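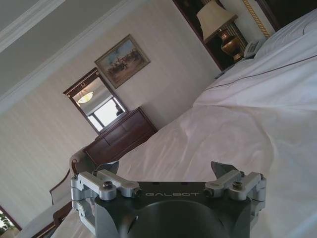 Slide 1. Bed, nightstand and headboard wall, duvet rumpled.

Speaker notes -- Bedding Presentation in Traditionally Furnished Guest Rooms
Lai-ching Lu, Festow Hospitality Training
25 January 2018

Slide 1 (leave up during introductions)

Introduce self. Mention that Pui-shan Kwan prepared the handout and will take the linen questions at the end. The talk covers the bed, the nightstand and the wall behind them. Bathrooms and closets are in the second session.

Direct attention to the duvet. It has soft folds and creases over its surface, and there is a thin dark line of piping across the upper part, toward the head. The piping is the reference line for everything in the first half of the talk. On a plain white duvet a misalignment of an inch is hard to see from the door. With dark piping the same inch is obvious.

Ask the room: from the doorway, what would you correct first? Take two or three answers. Most groups say the pillow. The answer I am looking for is the duvet, with the piping set parallel to the headboard before any smoothing starts.

Slide 2. Order of work

Read the sequence aloud once. Do not elaborate until the end.

Strip or open the bed. Check the mattress pad. Fit the bottom sheet, head end first. Place the duvet by its piping. Smooth from the center line outward. Set the pillows. Then the nightstand.

The nightstand comes last. Lifting a duvet moves air, and whatever lint is in it settles on the nearest dark surface. In a room with dark wooden nightstands, dusting before bed making has to be done twice. The Werno property timed both orders in December, and the difference was up to 2 minutes per room. Over 148 rooms that is a material figure for a supervisor building a roster.

Slide 3. Duvet inserts and covers

Distinguish between creases in the cover and displacement of the insert. A crease in the cover responds to the flat of the hand. Displacement does not. If a low area remains after one pass, open the cover, take the two nearest corners of the insert and reseat them.

Corner ties: the Draser cover has ties at all corners, the Leung cover has them at the foot only. Both are in use. Attendants who move between floors should check which one they have before shaking it out. Shaking a Leung cover from the foot drives the insert toward the head and buries the piping in a ridge.

Laundering: piping shrinks at a different rate from the panel it is sewn to. After repeated hot cycles the line puckers. Pull a cover from service when the pucker can be felt with a fingertip along a full hand's width. Do not attempt to press it out in the room.

(If asked about thread count: the handout has it. Do not get drawn in.)

Slide 4. Pillow and headboard

Return to slide 1 briefly. The pillow is resting against the headboard. The headboard has a dark frame with a gold decorative trim strip along it.

Points to make:

A white pillowcase leaned on gold trim can pick up residue from metal polish. Use a dry cloth on the trim for daily service. Polish only on the scheduled deep clean, and buff until a white cloth comes away unmarked.

Pillow height should leave the trim visible from the door. A guest pays for the furniture as well as the mattress -- covering the one decorated edge of the headboard with a stack of pillows is a poor use of it.

Open end of the case faces away from the entrance.

Slide 5. The nightstand

Again refer to slide 1. There is a table lamp with a cream fabric shade and a bronze urn-shaped base, and a light gray telephone next to it, close to the pillow. There is also a small dark item at the corner nearest the duvet.

The corner is the position to discuss. A small item left there is easily swept off when the duvet is drawn up. Move small items to the back of the nightstand before touching the bed and return them afterward.

Telephone: wipe the handset and the buttons, then listen for a dial tone. The cord is dressed behind the lamp base, never under it.

Fabric shade: soft brush, top to bottom. No damp cloth. Cream fabric shows a tide mark that cannot be removed on site, and a replacement shade has to be matched to the one on the other side of the bed. Turn the seam to the wall.

Slide 6. Walls and pictures

The wallpaper is pale cream with a faint vertical stripe. A vertical stripe is useful as a plumb line. Check any hanging picture against the nearest stripe.

The painting in the slide, horses and riders, is in an ornate gold frame. Carved or molded frames hold dust in the recesses. Use a dry, long-bristled brush, with the free hand steadying the frame at the bottom. No spray of any kind near the picture surface.

Crown molding is on the quarterly list. High duster, one direction only.

Slide 7. Inspection scoring

The sheet totals 100 points. Bed carries the largest share. Explain that piping alignment is scored from the doorway and crease removal from the bedside, so an inspector must do both positions before writing a number.

Werno now has 1,000 completed sheets on file. Lowest scoring line is lamp shade seam. Second lowest is dust on picture frames.

Hand over to Pui-shan for linen questions. Sheets to be returned at the door.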